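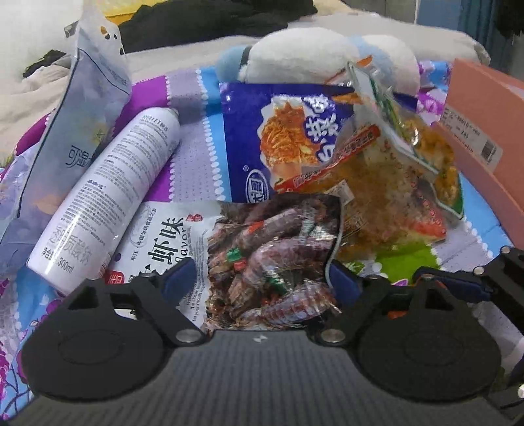 Mixed packets, bed layout
February 25, 2022
Notebook: Stekport packing, book two. Written up by Gijs Meijer, with Renata's numbers added in the evening.

Started from the pile as it came out of the shopping bags. Everything went on the bed, on top of the patterned cover. The table in the other room is still taken up by the Trevum cartons and the tape, and I didn't want to move those until the flaps had been checked.

The question for the day is the same one we left open last time: do we sort by size, by weight, or by how a packet behaves when something is put on top of it. Last time we sorted by size and the parcels came out neat from above and bad inside. Two had a hollow in the middle and one had all its weight in a corner.

Working groups for today:

Flat and slippery. Shiny plastic packets that slide over each other.
Small and crumpled. Sachets, mostly.
Puffed. Anything with enough air in it that it pushes back.
Stiff. Cartons and anything with a hard edge.
Not food. Household things, kept out of the food parcels this round but weighed with everything else.

I started with the flat ones. The packet with the seafood photograph on the front (striped shells, green and red pepper) was my reference piece for the group. It is a plain rectangle and easy to find again on a busy cover. The crinkles in the plastic are a nuisance with labels. A paper dot stuck on the crinkled part lifted at one side within a few minutes. Stuck on the white printed section at the left and rubbed down with a thumbnail, it held for the rest of the session. I would do it that way from now on and not bother with the Drusik dots, which are stronger but take print off with them.

Renata's objection, written down because she is probably right: a reference piece should be the dullest packet in the group, and I had picked the one I liked looking at. We will pick a plainer one in March and see if the order of the group changes.

Weights

Scale zeroed before each group, with the tray on it. Upper limit for one Stekport inner bag is 300 g, same as before. Target for the whole parcel with carton and filler stays at 1,000 g.

First inner bag, flat packets only: 129 g. Far under the limit, but the bag was full by then, as flat packets go. I could have forced another one in by bending it and decided against it. A bent packet springs back and opens the fold at the top.

Second inner bag, flat packets with sachets in the gaps: 101 g more than the first, with the bag closing the same way. That was the best result of the day. The sachets take up the room along the sides that the rectangular packets can't use.

Third inner bag, puffed packets: not weighed in the end. It looked full with hardly anything in it, and I didn't trust the number to tell us anything. Puffed things should go in the carton loose, on top, and do the filler's job.

Sachets

These took longest. They don't stack and they won't stay where they are put. If you lay them flat on the fabric they stay, but as soon as a bigger packet is pulled out from beside them they travel with it.

What I tried:

Lining them up along the stripes of the cover. The stripes run straight back and are wide enough to work as lanes, so I used the olive-green one for sachets and the lavender-gray one next to it for flat packets. The sky-blue one was for finished groups. It worked well enough that I'd like the same thing on paper - a roll with three printed bands, nothing fancy. On the floral side I kept losing things. Anything red, purple or blue disappears in there if you look away.
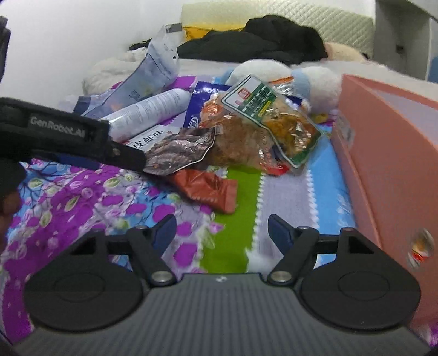 Standing them on edge in a shallow tray. They fell over until the tray was nearly full, and then they held each other up. Useful for storage, no use for sorting.

Folding the ends under. It makes a tidy little block, but Renata doesn't want anything folded that might split at the seal, and I have no argument against that. Dropped.

Laying them diagonally in the bag, corner to corner, each one overlapping the end of the one before. This is the method I used in the second inner bag. It is slower to start and then goes quickly, and the row stays together when the bag is lifted. You do need to start at the same corner each time. I switched corners halfway through one bag and had to take the lot out again.

Note on crumpled sachets in general: do not smooth them before weighing or measuring. We did in the first book and then wondered why the packed length never agreed with the measured length. Measure as found. If it's crumpled in the pile it will be crumpled in the parcel.

Order of picking

We had been picking from the top of the pile down, which sounds sensible. On a bed it isn't so good. The surface gives, and when a heavy thing comes off the top the rest settles and slides toward wherever someone is leaning. I tried picking from the near side and working toward the back instead. The pile kept its shape longer and there was always a clear strip of cover in front to put things down on.

Leave that clear strip alone. Twice I parked a finished group there to save walking around, and both times it got mixed back in. Finished groups go to the right, or off the bed altogether.

Renata ran the last round the old way, top down, so that we had something to compare against. She was faster than me at the start and slower by the end, but she is faster than me at most things and I wouldn't put much weight on it. We should swap next time.

Household things

Kept to one side and only handled once. I'd put them in a separate parcel no matter how well they fit. Quezada asked for mixed parcels in their last letter and I understand why, one carton is cheaper to send than two, but smell moves between packages on a long trip and a snack that tastes of soap comes back as a complaint. If they insist, the household items should have their own closed bag at the bottom and a sheet of card above it. Renata will write to them.

Cartons

Checked the Trevum flaps after lunch. The new batch closes square. The old batch has one flap that rides up, always the same one, and it needs a second strip of tape. I have marked the old ones with a pencil cross inside the lid so that we use them up for trials and send the good ones out.

Packed one full carton for trial, in this order: card at the bottom, second inner bag, first inner bag turned the other way, stiff items along the long side, puffed packets over everything. Shook it by hand, lid closed. Some movement at the short end. Opened it, pushed one puffed packet down into that end, closed and shook again - quieter. It came in under target on weight with room to spare, and the thing limiting us is clearly space. I had assumed the opposite when we set the 300 g figure for the bags. That figure could probably go up, but then the bags themselves would have to be bigger, and we have a drawer full of the current ones.

Things to change

Use a firmer surface under the cover, or a board. Even a thin one would stop the sliding.
Label only on flat printed areas, never on crinkled plastic.
Sachets always go in diagonally from the same corner. Pencil an arrow on the bag.
Write the group name on the tray before filling it. I had two trays by the end that I could only tell apart by opening them.
Second person reads the scale. I wrote one weight in the wrong row and only caught it when Renata read the numbers back.

Left over for March

Choose the plainer reference packet and repeat the flat group with it.
Try the three-band paper roll. Bands should be wide enough for the longest flat packet laid crosswise, with a little over.
Weigh the puffed group after all, if only to have the number in the book.
Ask Trevum whether the next carton down has the same flap.
Find out if Quezada will accept a card divider.

Added by R. Szczepańska, evening: I agree with the diagonal sachets. I don't agree that the first inner bag was full. Gijs had the packets all facing the same way up, and the thick ends were on one side. Turn every second one end for end and I think another goes in without bending anything. I tried it with loose packets on the cover and the stack lay flatter, but I didn't have a bag open to prove it. Do this first next time, before anything else is taken out. Scale is back in its box, the spare battery is in the lid. The trays are labeled now and stacked by the door.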